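Home | Shop | Play Kitchens | Tabletop Sets | Spare Parts | Contact

Wadport Tabletop Kitchen Set

Category: Pretend Play > Kitchens & Food > Tabletop

The Wadport set is made for families and centres who have no place for a full play kitchen. It needs only a table. Everything goes back in one box, 62 cm long, and the box fits under most beds and on most shelves.

The centre of the set is the toaster oven, with a silver body, two black knobs and a door in blue-tinted glass. I recommend to put it at the right or left end of the table, so the middle stays free for preparing the food.

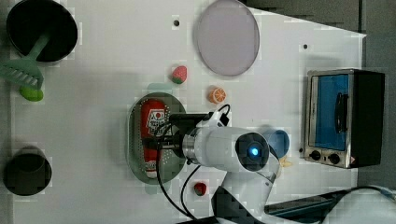 The pot and the green turner are the pieces that children take first. After them comes usually the red ketchup bottle, which goes on everything, including the strawberries. The oval tray has small holes over its surface, so it serves well as a draining tray or a baking tray — the child will decide.

Colours are kept soft for the dishes and stronger for the food. In my own kitchen corner in Fluvberg I keep the dishes in one basket and the food in another, and the tidying is much faster this way.

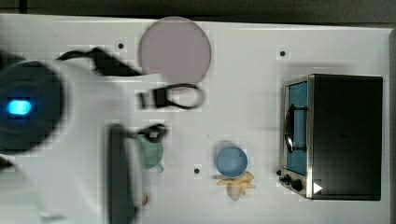 Written by the shop owner, Wadport Play & Learn

The large round plate is flat and plain, with enough room for a whole pretend lunch. The teal mug has a small handle. The light blue bowl is good for fruit or for soup.

To clean, wipe with a damp cloth and dry before you put the pieces away. Please do not use the dishwasher. The oven is for pretend play only and does not heat.

Item number 758. Orders are packed on Tuesday and you have 14 days for returns. If one piece is lost, write to us — most pieces can be bought separately, in the same colour.

Related items
Eide Wooden Fruit Crate
Arkwood Low Play Table
Arkwood Storage Box with Lid
Eide Tea Set in Tin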